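The grocery budget challenge, or how I learned to distrust a spreadsheet

My cousin Kulsoom sent me a link in October with the message "you should do this, you'd be good at it." I have learned to be careful of anything that comes with that sentence attached. The last one was a half marathon.

This one was a grocery challenge. You feed yourself for a month on a fixed amount, you write everything down, and at the end you are meant to be a calmer and richer person. The blog that started it claims the average household taking part saves 3,000 dollars a year. I went looking for where that number came from and found a survey of its own readers, who had paid for the meal planner. Make of that what you like.

I did it anyway. I'm sceptical but I'm also cheap, and the second one usually wins.

The allowance was 63 dollars a week for one adult. I live a short walk from the big supermarket on the Kestmont road, and there's a fruit and veg place called Tzanetos a bit further down, which I'd always assumed was dearer because it has wooden crates out the front and somebody hand-letters the signs. So my first question was whether all the advice about shopping at the small grocer was true or just something people like to say while holding a canvas bag.

Mixed, is the answer. Onions, potatoes, silverbeet and anything slightly ugly were a lot cheaper at Tzanetos. Apples were the same. Grapes were ridiculous at both. Tinned stuff at the little shop cost nearly double, and I suspect plenty of people save two dollars on their greens and hand it straight back on a tin of chickpeas near the till. I certainly did in the first week.

Then there's the advice to buy in bulk. I have a real quarrel with this one. Every list has it, usually near the top, and it is written by people with a pantry. I have two shelves and a drawer that sticks. I bought the big bag of rice as instructed and it lived on the floor next to the fridge for the whole month, where I kicked it most mornings. It was cheaper per kilo. It was also rice for a small town, and I had to pay for all of it in a week when I had 63 dollars. If your budget is tight enough that you need the challenge, you can't spend a third of it on something you'll finish next winter.

"Shop your freezer first" I will grudgingly allow. I found 38 dollars' worth of food in mine, going by the stickers, including lamb chops I had no memory of buying and a bag of peas that had set into the shape of the ice tray underneath. The chops were fine. The peas became soup and I ate them out of stubbornness.

What bothered me most was the tracking. You're supposed to record every item, its price, the cost per serve and how you felt about it. How I felt about it! I felt it was a carrot. By the second week I was spending longer on the spreadsheet than on the cooking, and I'd started choosing meals by how easy they'd be to enter, so I ate a great deal of toast. My neighbour Makis Psarras, who has fed five people on one wage for most of his life, looked at my columns and asked why I didn't just stop when the purse was empty. I had no good reply to that and still don't.

Fruit was where the budget really pinched. The sample menus give you a banana a day and move on. I like grapes, I like berries, I like all the things that cost a fortune and go soft by the time you've carried them home, and by week three I was walking past them with the sort of longing I normally save for holiday houses.

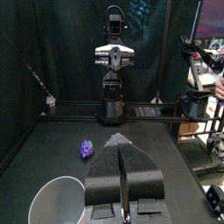

A toy bunch of grapes beside an open round container.

I cracked in the last week and bought a small bag of real ones for more than I'd like to put in print. They were sour.

So did I save money? I spent less on groceries than in a normal month, yes. But I also had lunch out twice because I was sick of soup, and neither of those went in the spreadsheet, because the rules only count what you buy at the shops. I asked in the comments whether everyone else was leaving out takeaway as well and got a cheerful reply telling me to be kind to myself. Add the lunches back in and the whole month put me 101 dollars ahead. That's decent money and I'm not turning my nose up at it. It's also a long way short of 3,000 a year once you allow for the freezer, which you can only empty once.

I'm keeping a few things. Greens and potatoes from Tzanetos, tins from the supermarket, a look in the freezer before I leave the house. The spreadsheet has been deleted. The rice is still on the floor, and if you live anywhere near Kestmont and own a container with a lid, come and get some.

Kulsoom has since sent me something about cold showers. I haven't opened it.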